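Sprayed Finishes Return to the Brisham Terraces

Interior doors, skirtings and built-in cupboards in older Australian houses were usually finished by brush, and most of them have been brushed again several times since. The refurbishment of the Brisham terraces, completed in March, took a different course. All 55 dwellings had their joinery stripped and sprayed, and the work has drawn interest from owners of similar houses who are considering the same treatment.

The terraces were built as rental housing and passed through several landlords before the present owner, Rimar Housing, acquired the row. A survey recorded 614 internal doors, of which a good many were original four-panel doors with moulded edges. Heavy paint had filled the mouldings. On some doors the panel profile could no longer be made out from the other side of the room.

Maja Ostrowski, who managed the joinery contract for Rimar, considered replacement early on. New doors would have needed trimming to openings that had moved out of square, and the thinner modern stock did not suit the existing mortice locks. Repair was adopted for every door that remained sound. Thirteen were beyond saving and were remade to the old pattern.

"The old timber is straighter than anything we were quoted for," Ms Ostrowski said. "Our difficulty was the paint. We tested for lead before a scraper went near it, and we planned the whole program on the result."

Doors were numbered on the top edge, lifted from their hinges and taken to a workshop operated by Bianchini Joinery. Lead paint was removed under controlled conditions and the waste disposed of separately. Bare timber was then filled, sanded and given one coat of primer and two of water-based enamel from the Trastia range, in a soft grey chosen to match a layer found beneath the hall architraves. Skirtings stayed in place and were sprayed room by room behind plastic sheeting.

Residents were moved in groups of four households. The longest absence was 11 days, caused by a delay in the supply of hinges.

For a single house, the cost of the method lies mostly in preparation. Masking a furnished room may take longer than painting it, and owners should ask that it appear as a separate item in any quotation. They should also ask whether doors will be sprayed flat or upright, how long each coat will be left before handling, and who is responsible for refitting the locks. Houses built before 1970 should be tested for lead in all cases.

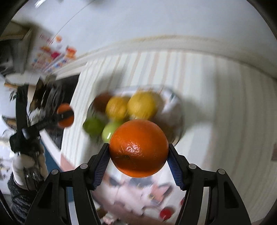
Inspection of sprayed work is best carried out in daylight, with the door rehung and the observer standing to one side. Runs and dry patches are readily found at the mouldings. The more common defect is a surface that has failed to level, generally through thick paint or poor adjustment of the gun. The trade calls it orange peel, and the fruit explains the name well enough: fine dimples all over, with a glossy white highlight where the light catches them. At Brisham a light trace was accepted on the insides of cupboards. Doors that showed it on either face were rubbed down and given a further coat before the contractor was paid.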